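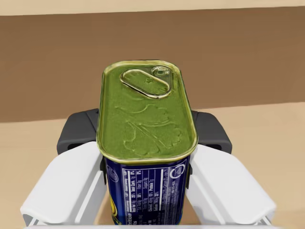

When does the Brornwood food pantry move to its new building?

The pantry opens at 121 Cabrera Street in October, and the Jasdale Road site stays open until then.

The Brornwood town council approved the lease by a vote of 5 to 2 on 03/03/2019. The new space has a loading door, a walk-in cooler and parking for 50 cars – the old one shares a lot with the post office.

The pantry gave out 2208 boxes of groceries last year. Director Nesma Tazi said the shelves on Jasdale Road fill up fast after the fall food drive, and some donations have had to be kept in a church basement.

"We want it all under one roof," Tazi said.

Shaimaa Mansour, who runs the front desk, said pickup hours will not change. Residents who are already signed up do not need to apply again. Flova Bus Lines will add a stop near the new entrance on its Route 3.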